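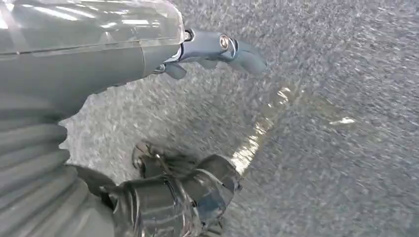 Grey speckled carpet, the kind this page is for.

How to spot clean a speckled office carpet

Quick version, I have to get back to work. We have this stuff all over the Mellitbridge office, and the flecks hide dirt really well. Great until a coffee stain sits there for 2 months and you only find it with your sock.

You need: white cloths (old T-shirts are fine), dish soap, cold water, a spoon, a vacuum. That's it.

1. Vacuum first. Both directions. Grit turns to mud if you skip this.

2. Get down low and look across the carpet, not straight down. Stains show up as a dull patch where the flecks all look the same shade. Stick a bit of tape next to each one or you'll lose it agian.

3. Anything crusty, lift with the spoon. Edge to middle.

4. A few drops of soap in a bowl of cold water. Dampen the cloth, don't pour.

5. Blot. No scrubbing, it fuzzes the loops and the fuzzy spot shows worse than the stain did. Fresh side of the cloth every few dabs.

6. Plain water on a clean cloth, blot again. Leftover soap grabs dirt and you're back in a month.

7. Dry cloth on top, heavy book on that. Leave it 13 minutes, swap the cloth, go again if it's still coming up damp.

Ink or grease: Tsion Chala uses rubbing alcohol on a cotton ball. Works, but test it under a desk first.

Chairs back once its dry. Vacuum one more time to lift the pile.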